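About Us

Fullier is a small home robotics outfit working out of a shared workshop and one spare room. Marcelino Cantero and Mayuree Thepsuriya started it after they met at the workshop's tool night and found they were both trying to get a robot to do the same boring job, picking rubbish up off the floor and putting it in a bin.

There are still only the two of us on the build. Marcelino looks after the arms, the wiring and anything that needs a bracket. Mayuree writes the software and decides when a test counts.

What we're building

The current machine is called Kesura. It has two arms, a two-fingered gripper on each, and a camera up at head height. The first one, Mahawong, had a single arm and couldn't steady a bin while it dropped things in. We took it apart in June and kept the motors.

Kesura is set up for furnished rooms with carpet, a bed and a sofa, because that is the sort of place we want it to work in. Bench tests went well early on, but carpet is harder. Flat wrappers sit down in the pile and the fingers skate over the top of them. Bottles roll. Paper bags are the easiest by a long way.

Litter work with both arms, bedroom layout:
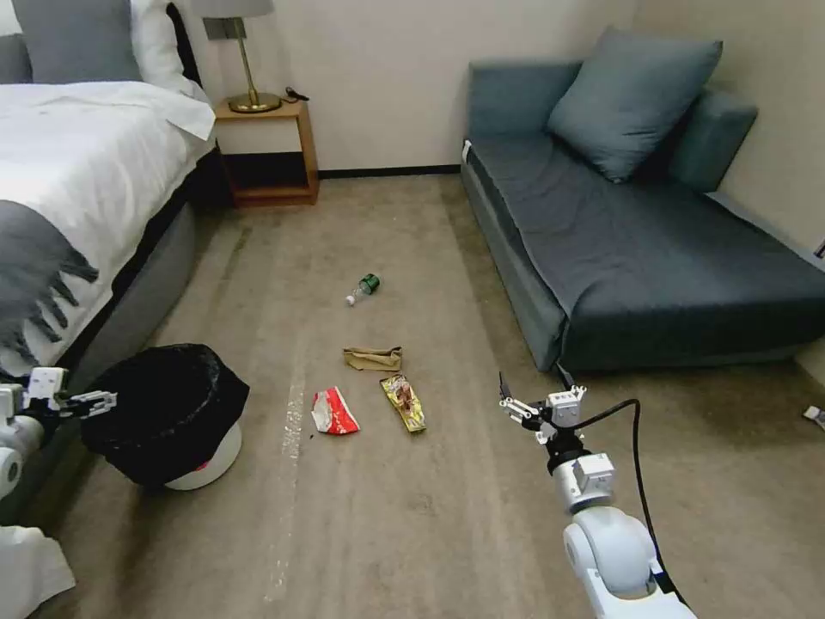
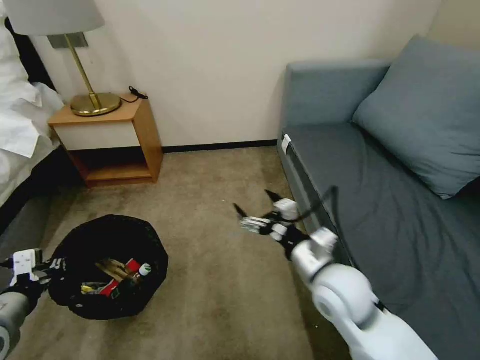 Page last changed: August 2023

We log every attempt. The book stands at 574 pickups on carpet, and 346 of those ended with the item in the bin on the first try. The rest are sorted by what went wrong, and slipping off a flat wrapper is the biggest group. New fingertips are being moulded to deal with it. They are a softer rubber and 24 millimetres wide.

How we work

Most of the build happens in the evenings at the Lundberg workshop, on the bench nearest the roller door. The shop has 26 members and we share the printers, the drill press and the kettle with them. Anything noisy gets done before nine.

We pay for parts ourselves. Kesura isn't for sale and we don't have a price in mind. Our drawings and code go up on the workshop's shared drive when a version is finished, and any member can copy them.

Visiting

You're welcome to come and watch a test. Leave a note for Mayuree at the workshop desk and she'll write back with a time. Closed shoes are required on the shop floor, and please keep kids behind the yellow line while the arms are powered.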